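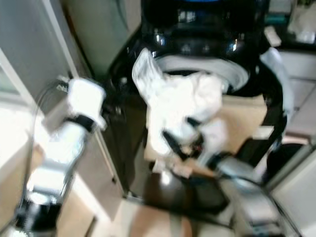

**Towels come out stiff and gray after washing, what am I doing wrong?**

posted by Nilunetti in Laundry and Cleaning

Hello to all. I moved in January to an apartment in the Padier district, and after this move my white towels became hard like cardboard. In the old apartment I washed them in the same way for years and they stayed soft.

My habits are these: cotton program at 60 degrees, one full cap of liquid detergent, and always softener. I fill the drum almost to the top, because we are four persons and there is much laundry. I dry on a rack in the bathroom. We have no dryer and no space for one.

I looked at the page of the water company and it says the hardness is 19 in German degrees. In the old place I never checked, but there was almost no white crust in the kettle. In the new place I see it after one week.

I already tried double softener. The towels smelled very nice, but they took up even less water from the skin. Must I buy new towels, or can these be saved?

---

**Dario Lombardi**

Nineteen German degrees is hard water, so your one cap is possibly too little. Look at the back of the bottle. There is normally a small table with soft, medium and hard water, and the cap has lines inside. Many people use the line for soft water all their life.

But first I would remove what is already in the cotton:

1. Wash the towels alone, half a drum, at 60 degrees, with no detergent and no softener. Look through the door after ten minutes. If there is foam, it comes from old residue.
2. Wash again with a powder for whites, in the dose for hard water. Powder for whites usually has an oxygen bleach inside, and liquid usually has not. This helps with the gray color.
3. Add one extra rinse, if your machine has this button.

Please stop with the softener for towels. It leaves a thin layer on the fibers, and this layer is the reason they don't drink the water anymore. For shirts it is fine.

When they are washed, take each towel by the short side and shake it strongly, five or six times, before you hang it. My mother did it on the balcony and the neighbors could hear it. The loops stand up again and the towel dries less flat.

I have a set of eight towels which I saved like this. Two of them stayed a bit gray, and I use them for the dog.

---

**Virnix**

just put vinegar

---

**Moldovan**

I agree with most of the answer from Dario. I want to add something about the load. Cotton towels drink a lot and become heavy, and if the drum is filled to the top they only turn together like one ball. You should be able to put your hand flat above the laundry. I weighed one of my bath towels on the kitchen scale: 810 grams dry, and 1473 grams after the spin. At that time I was using the slow spin for delicates, and it was a mistake. Use a faster one if the label permits.

About vinegar: a small glass in the rinse compartment is used by many people, but some manufacturers write that it can attack the rubber parts with time. Read your manual before. Never put it together with chlorine bleach, the gas is dangerous.

Also the bathroom is maybe the worst room for drying. A towel which dries slowly becomes stiffer, and later it smells. If you can place the rack near an open window for some hours in the afternoon, try it.

---

**Nilunetti**

Thank you! I did the wash without detergent yesterday evening, and there was so much foam that I thought I had forgotten the soap inside. I repeated it and the second time there was less. Today I will buy the powder. The cap of my liquid has three lines, and I was always filling to the lowest.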